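Progress report: Jillik picking station
Tue 28 January, by Kristine Javier
2 min read

Hi all, it's been a busy stretch on the packing floor! The Jillik arm at Teron now handles household bottles, and it got through 2,568 picks last week (our target is 3,000, so we're getting there).

What's changed for the crew

Han's old job was lifting detergent all shift. Now Han runs the station, clears jams and swaps the fingers, and wants the training to be longer. Two others still pick by hand on the far aisle and would like a turn, so I've asked for money for that in the May budget.

What still bugs us

Scuffed bottles! The label reader hates worn print, and almost 300 picks went to the manual bin. The soft gray finger copes fine with a curved, glossy side like the one on this orange Tide bottle, flaked label and all.
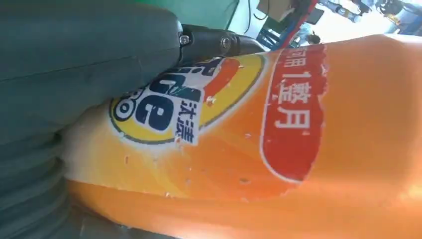 Next up

Longer training, a second set of fingers, and moving the manual bin closer so people stop walking so far.

Comments

Jikik team: Can we see the manual bin numbers by shift?

Han: Please order the fingers first, the old ones are getting creased.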